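Speaker notes – what the arm changed on our packing floor
Slot is 20 minutes, leave time for questions

Start with the kettle story. When Stirden told us a robot was coming to the Clindville site, the first question from the floor had nothing to do with jobs or safety. Someone wanted to know if it would be plugged in where the kettle goes. (Pause, let them laugh, it was a fair question – we did lose the socket.)

Then the numbers, quickly. There are 212 of us on site, 80 on packing. The old sorting bench meant picking up small parts and setting them down on a tray, over and over, for a whole shift. I did it for two years and my wrist still clicks when it's cold.

What I thought would happen: we'd stand behind a fence and watch. What happened is that the job got more talky. You're deciding what counts as "in the right place" and trying to explain that to a machine, and you find out that the early shift and the late shift never agreed on it in the first place! We had a proper row in March over which way round a tray should sit. Tell the tray row if they look awake.

Be fair about the bad bits. Pay bands took far too long to catch up. Some people liked the bench because they could chat and let their hands get on with it, and they miss it. I miss it a bit too. And the first 100 practice runs were dull, dull, dull – don't pretend otherwise.

Purkine did our training. Good on the software, hopeless on shift patterns. Ask for sessions at 2 in the afternoon so both shifts can come, we only worked that out by the third one.

Next part is the practice task. Every new operator begins in the simulator, and I was very sniffy about that (it looked like a toddler's toy box). Now I'd fight anyone who tried to take it away. You can get it wrong all morning and there's no broken stock to write up.

Leave these up while I talk about the Hodoroagă exercise, ask the room what they'd tell the arm to do first.
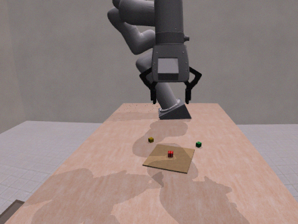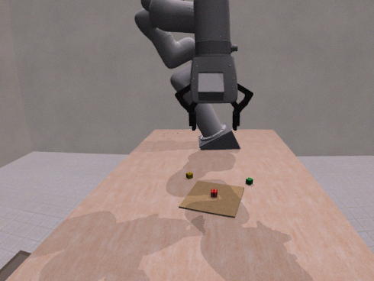 Simulator, practice table: red cube on the mat, yellow and green on the bare wood, gripper open.

Then questions. If pay comes up, answer it straight.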